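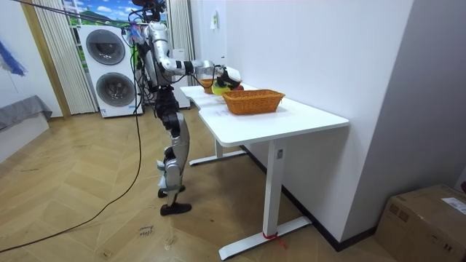
Tonura at the white desk, right arm out over the table.

Zindside Manipulation List
Home | Threads | Authors | Attachments | Search

Subject: Re: Bedden release rule, fruit task
From: Heledd Howells
Date: May 5, 2026

Hello all,

Results on the release rule, as promised in the last call. The task is the same one we have used since December: pick up each piece of fruit from the desk and put it in the wicker basket. The policy was trained on 1,236 demonstrations, and we left it alone for this test. The only change is when the hand is allowed to open.

In the old setup the hand opened as soon as the policy asked for it. With Bedden the request is held until 3 camera frames in a row agree that the fruit is over the inside of the basket. If they don't agree, the arm keeps moving and the check starts again. Nothing is retrained and the check runs on the head view alone.

We ran 164 picks with the rule on. In 21 of them the fruit did not end up in the basket. Most of those were bananas let go too near the rim. A banana can have its middle well inside the basket and one end still outside, and the check only looks at the middle. Apples gave us very little trouble once they were in the hand.

The attached view is from the head. The arm has one banana over the basket, with the other up against the right-hand side and the apple still on the table.

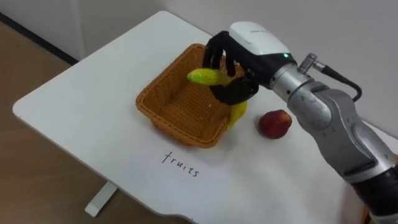
Alun Nicholas wrote:
I would like to see the rule tested on the whole outline of the fruit before we call it finished. Using the middle is fine for round things. For long ones you are guessing. Also, does holding the request slow the arm down? If it hangs about over the basket, I'd expect the grip to slip more often.

On the outline: agreed, and Ilona Nyitrai has a version that uses both ends. It needs a cleaner mask than we get when the fingers cover half the fruit, so I don't want to promise a date.

On speed: the arm doesn't stop while it waits, it carries on along the planned path. We didn't log slips separately from other misses, so I can't give you a figure. I'll add a field for it before the next set.

The logs are in the shared folder under Bedden. Please don't rename the files, the plotting script reads them by name.

Heledd

Related threads
- Hand masks when the fingers hide the object (Ilona Nyitrai)
- Hughes cable clamp, which size? (Meirion Gwynne)
- Tonura wrist calibration notes (Dilwyn Yorath)
- Bedden: first draft of the release rule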